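March 25, 2019
Parts room, rack by the back wall

Finished what Maureen started on Friday, mostly. The yellow rack is cleared down and the molded trays are going back on it one at a time instead of in a heap. Dean wanted the top deck kept for trays only and I've gone along with that. Anything with a lid goes to the Sedgwick cabinet.

Wiped both decks first. The old label glue on the front beam came off with warm water and a plastic scraper. Don't use the solvent on it, it dulls the paint, and there is already one patch on the Morley rack where somebody found that out. The ridges in the beam hold dust and need a brush.

Checked the shelf clips while the decks were bare. One at the back was sitting high and I knocked it down with the rubber mallet. The uprights have plenty of spare holes if we want to shift the lower deck later. Orestis thinks one hole down would give enough clearance to stack the Titby boxes underneath. I'd leave it until the boxes are here and we can measure one.

Trays: these are the long black ones with the pointed end and the tab up one side. They all go the same way round, point to the back, rounded end to the front. Last time they went in alternating to save width and it was a nuisance, the tabs caught on each other and you had to lift two to get one. Leave a gap you can get your fingers into.

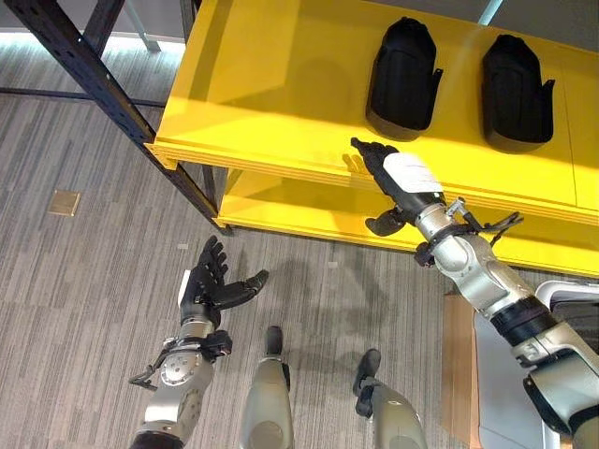
Top deck, two trays in, points to the back. Lower deck still clear.

Spacing looks fine to me. Could go tighter but then we are back to prying them out. I've put a pencil tick on the back of the beam for each position - they rub off, so redo them in paint pen once Domenica has agreed the layout.

Domenica asked about stacking. Tried it on the bench with three spares. They nest, but the side tab stops the upper one from sitting level, and the third one rocks. Two high is all right for carrying across the room. On the rack I'd keep them single.

Load: no concern. The plate says 500 lb per deck and a tray full of the small brackets is up to 9 lb on the bench scale. The heavy fasteners stay at floor level anyway.

Bins for the lower deck are not decided. Gaëtan would like it for the Troma returns, which have been in the corridor since December. I said yes if they are sorted first. There is a box of 2,000 washers in with them that belongs to us and should come out before anything gets sent back.

To do:
- paint pen marks on the beam
- labels for the tray positions, large type, front beam only
- ask Maureen where the spare shelf clips went
- vacuum the carpet along that side, the streaks may need the wet machine
- pull the washers out of the Troma returns
- Dean to look at the seam in the top deck panel, right-hand side. I ran a thumb down it and it felt flush, but a tray dragged across it makes a click

Left the rest of the trays on the bench under a sheet. Will carry on after lunch tomorrow, the room is booked in the morning.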